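How to Measure Your Home Before You List It

Posted 2022-12-31 by Marites Tolentino

If you are thinking of putting your house on the market in the spring, the quiet weeks of winter are a lovely time to get your measurements done. I have been helping people sell their homes on the Niltura side of town for 13 years now, and I still meet sellers who have no idea how big their own living room is (I was one of them, the first time I sold!). You don't need to be handy for this. You need a free afternoon, a bit of patience and somebody to hold the other end of the tape.

What you'll need

A steel tape at least 25 feet long
A pad of graph paper and two pencils
A clipboard, or a stiff magazine to lean on
A helper who doesn't mind being bossed about a little

Laser measures are very nice, and if you can borrow one, do. They get confused by mirrors and big windows, though, so keep the tape in your pocket all the same.

Step 1. Sketch the floor first

Walk through the house and draw each room as a simple box, with the doors and windows marked as gaps. Don't fuss over the scale yet. Let one square stand for one foot when you make the neat copy later on, and for now just get the rooms in the right order. I like to start at the front door and go around to the left, the same way every time, so that I never forget the little closet under the stairs.

Step 2. Measure wall to wall

Measure each room at its longest and its widest, from the face of one wall to the face of the other. Go above the baseboard, where the tape can lie flat against the wall. If a couch is in the way, raise the tape to waist height and keep it level, and have your helper call out if it starts to sag. Write down feet and inches just as you read them. Please don't round up! A buyer who brings a tape to the second showing will find you out, and then they start to wonder about everything else on the sheet.

For a room shaped like an L, draw a line that splits it into two plain rectangles and measure each one by itself. Multiply length by width for both, then add the answers together. A bay window can be a third small piece, but make a note that you counted it, so the agent knows.

Step 3. Closets, halls and stairs

Put closets down separately from the bedroom they belong to. Buyers do like to know about them, and a walk-in deserves its own line. Halls get measured like any other room. For sloping ceilings upstairs, take the height at the tallest point and at the lowest, and mark on your sketch where the ceiling drops under five feet. The rules on what counts toward the total vary from place to place, so let your agent or appraiser make that call from your notes.

Step 4. Check your sums

Measure the outside of the house too, along the front and down one side. The inside rooms on that stretch, plus the walls between them, should come out close to the outside number. My friend Virgilio Belmonte was selling his mother's cottage on Floltley Road last April, and his inside total came to 900 square feet on the nose, which pleased him no end until he found he had left out the back hall. That was another 60 square feet – well worth the ten minutes it took to go back!
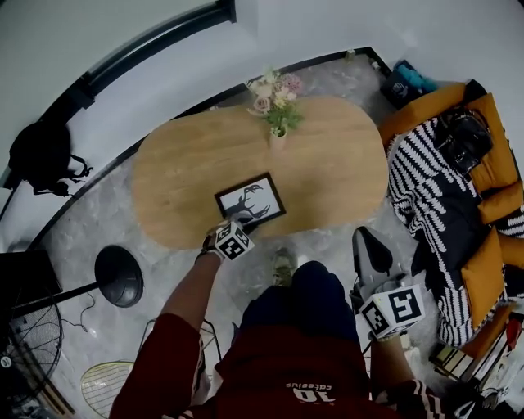
Once the numbers agree, make your neat copy. Use a ruler, print the room names in capitals, and put the length and width inside each box where they are easy to read. Add an arrow for north if you know it. I make 4 copies: one for the agent, one for the kitchen counter during showings, one for the folder with the deed and one to scribble on.

Step 5. Hand it over

Give your agent the sketch along with your rough notes, crossed-out bits and all. They may still send someone out to measure properly, and that's fine. Your drawing gives them something to check against, and you'll be able to answer most of the questions that come up on the phone. Keep your own copy even after the sale goes through. I still have the one from our old place on Mak Street, in the drawer with the takeout menus.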